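Zerkitz Publishes Practice Guide for Two-Arm Handling Cells

28th February. Zerkitz has released a practice guide for enclosed benchtop cells in which two robot arms handle the same part. The guide runs to 4 sections and replaces the draft issued last August. It covers guarding, cable routing, status lights and handover of small items between grippers.

Under the guide, each arm must be able to reach the handover point without crossing the base of the other. Wrist camera cables are to be fastened along the forearm, with enough slack to clear the elbow. 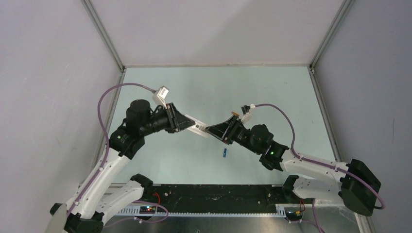 Ryszard Jabłońska said the cable rule was overdue, but that small shops would want more time to rework cells already in use. Zerkitz has agreed to a transition period of 2 years for existing cells.

Handover is treated in its own section. Both grippers must be confirmed closed on the part before either one is allowed to release. The work surface should be kept clear of anything the task does not call for.
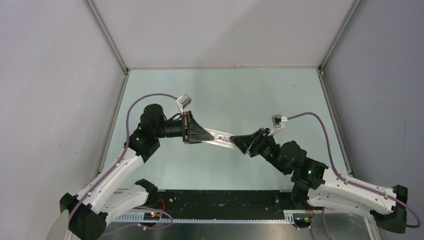
Operators must also log every stop that occurs during a handover. Lokov and Santoro tested the logging form in their own cells and recorded 873 handovers between them. Their comments led to 2 changes in the final text.

The guide is available from Zerkitz on request. Jundunitz will handle questions on training.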